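Re: [mudbridge-share] snack table / packing for the June boxes

November 10, 2019, posted by Meifang Duan
Filed under: List archive > Food & Parcels

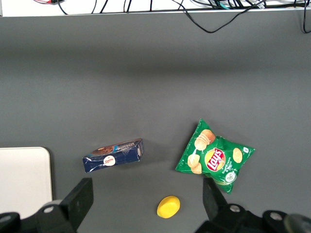

OK quick one before I run out the door. The parcels. I've read everybody's replies and I think we're stuck on the same thing as last time, which is boxes vs bags, so let me say where I've got to. A padded mailer is fine for anything flat and a disaster for anything with air in it. Take the green bag of Lay's next to the little navy box of chocolate something. The box you can lay on its side, stand up, wedge in a corner, whatever. The bag has pointy corners going every direction and it's crinkled already, and that's before a mail truck gets hold of it. So chips go in last, on top, or they don't go.

Going to answer the rest inline, sorry for the mess.

> On the last round I used the medium cartons from Clista and had a
> lot of dead space at the top, so I stuffed it with newspaper. Two
> people wrote back to say the newspaper got ink on everything. Is
> there something better that doesn't cost money?

Yes. Chips! Half serious. A bag of chips is mostly air, it fills the top third of a medium carton pretty well as long as you don't force the flaps down. If the flaps won't close on their own take something out. Do NOT press. I popped one that way in June and the whole box was crumbs and salt, got into the tea, got into the socks.

If no chips, plain brown paper. I have most of a roll from the Deretti order, come and get it.

> Also are we still doing one salty and one sweet per person? Somebody
> said we were switching to granola bars.

Still one salty one sweet. I never heard the granola thing from anybody except on this list. Granola bars are fine as an extra but the students write back about the chips and the chocolate, they don't write back about granola. I'd rather keep it the same as last year and not have the conversation again.

Small bags only please. The family size doesn't leave room for anything and then you get a box that's a bag of chips and a toothbrush.

> Chocolate: mine melted. Not all of it but enough. What are other
> people doing?

That was the June batch, right? It's November now so I'm not going to lose sleep. But for anything headed someplace warm, get the kind that comes boxed, with a wrapper inside the box. Even if it goes soft it stays in its own box and doesn't glue itself to the card. Loose bars in foil are the worst. And put it low down in the middle, away from the outside walls, with the clothes around it.

Glossy boxes crease if you look at them wrong. I don't care about creases and neither does anyone getting one in the mail. Don't throw out a box because it has a dent. Torn open, yes, toss it. Dented, pack it.

> Flavors. Last time there were complaints that some people got plain
> and some got the "good" ones. Can we please just buy all the same.

We can't buy all the same, it's whatever is on sale at Xenos that week, that's how we afford it. What we can do is not read the flavor when we pack. Reach in, take one, next. If someone has an allergy it's on their card with a red dot and those get packed first, seperately, and you DO read the bag for those. Every word on the back.

> How many are we packing for?

57. Three of those are red dot. I'll have the cards printed, they're in the shoebox with the tape.

Which reminds me, tape. We have two good tape guns and one that eats the tape. The one that eats the tape has a rubber band on it so you know. Please stop taking the rubber band off.

Order for packing, so I don't have to shout it across the room:

card in first, face up
clothes / socks along the sides
chocolate box in the middle, flat
toiletries in a ziploc, next to the chocolate not on it
paper if there's a gap
chips on top
close, don't press, tape both seams

Tape BOTH seams. Bottom too. We had one open from the bottom at the post office counter and I was the one standing there.

> Can we leave the snacks sitting out the night before or do they need
> to be locked up?

Leave them in the carton they came in with the lid folded over. Mice. I know we said there were no mice. There was one.

I need somebody with a car for the drop off, mine is at the shop til who knows. Two trips in a small car or one in something bigger. Reply to me and not the whole list if you can do it, I'm not getting through the digest untill late.

Oh and bring your own scissors, with your name on them.

Meifang

Mudbridge Share list | Contact the list owner | © 2019 Mudbridge Share | Back to top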